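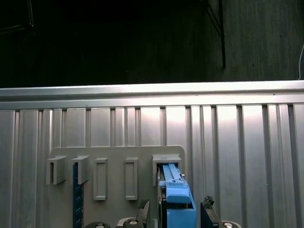 Jotcombe Wall Plate review: a very good way to be bad at putting things away

I bought the Jotcombe Wall Plate in April, after our arm had learned everything it was going to learn from a table. It could pick up a block and put down a block. It could do this with great dignity. What it couldn't do was put anything into anything else, and the only cure for that is a person sitting at the controls, putting things into things, over and over, while the computer takes notes.

The plate is a flat piece of light gray with five holders on it. The first two are open hooks, the next two are tall narrow frames, and the one on the right end is a wider box with an open front. You mount it upright, you drive the robot by hand to slot objects in and pull them out, and you save each run as an example. I have it on a ribbed metal wall in our workshop, and I've now spent more of this year looking at that wall than at my own family.

Setup

Mounting took an evening. The instruction sheet assumes a flat wall and has nothing to say to anyone who owns the other kind. The ribs on mine are unevenly spaced, so no hole in the plate lined up with anything I wanted it to line up with. I got there with spacers and language. Once up, it doesn't budge, and I have driven a gripper into it hard enough to make Lalit Shakya come in from the next room and look at me.

If you have a choice of walls, pick a dull one. Mine throws a bright patch of glare that moves when the overhead light is on, and a learning system will happily decide that glare is the most important thing in the world. We now record with the lights in the same two positions every time and then, on purpose, do a batch with them wrong.

The holders

The hooks are the easy end. Anything with a loop or a fold will hang there, and I keep a navy strip on the second one pretty much permanently. It started as a task of its own and stayed as clutter, which has been more useful. Our first batch of examples was so tidy that the arm lost its nerve whenever something extra was hanging nearby.

The narrow frames are where you find out what your operators are made of. There's very little slack. Vandana Sachdeva gets a part in there on the first try most of the time, by stopping short, squaring up, and then going in slowly. I go in at a slant and wiggle. The policy trained on both of us stopped short, squared up, and then wiggled. I thought this was a fair summary of the workshop.

The box is my favorite, and it's the one I'd buy the plate for. We use a light blue plastic piece with a ridged top and a small tab sticking out of one side, and the box is roomy enough for the piece to go in while the gripper still has hold of it. Your fingers need somewhere to be, too, and plenty of practice fixtures forget this. You can see both fingertips from the wrist camera right up to the moment of letting go, so the examples contain the part you most want them to contain.

How much data do you get out of it?

On a good afternoon I can record 40 clean runs before my thumb starts making its own decisions. The slow part is the reset. Somebody has to take the piece out again, and for the first week I was reaching in with my hand between runs like a fool. Then Ruxandra Lazăr asked why I wasn't recording the taking out as well. So now I do, and every insertion comes with a free removal. I've told a few people this was my idea.

One warning on that. If you always pull the piece out the way you put it in, the arm only ever meets it sitting nicely. Leave it crooked sometimes. Leave it half in. Drop the run where you knocked it on the edge and recovered into a separate folder and keep it, however embarrassing. Those recoveries did more for us than another long stretch of perfect ones, and I have a deep personal supply.

What I don't like

The color. Light gray plate, light gray holders, silvery wall behind. On the camera feed the openings are mostly a matter of shadow, and by late afternoon I'm steering by faith. A darker version would sell at least one copy.

There are no marks on it either. No numbers on the holders, no lines, nothing to measure from. When I write "slot two" in my notes, Lalit reads it from the right and I mean from the left, and we lost a whole session of labels to that before anyone noticed. Put a sticker on it the day it arrives. Off to the side, please, out of camera view, or you'll be training a sticker finder.

The plate also can't be tilted without building something behind it. I'd have paid extra for a hinge.

How it compares

Before this I had the Grerkatik peg board, which sits flat on a bench and is perfectly decent at teaching a robot to drop things down holes. Gravity does half the work there and takes none of the credit. On an upright plate the arm has to come in from the front and get its angle right. The Grerkatik is easier to live with and my examples from it were worse. It now holds pens.

Would I buy it again?

Yes, and I nearly did. I'd like a second one at a different height, on a different wall, to see how much of what our arm knows is about slots and how much is about my wall. I suspect I know the answer, and I've put off ordering for two months.

Four stars. The missing one is for the gray.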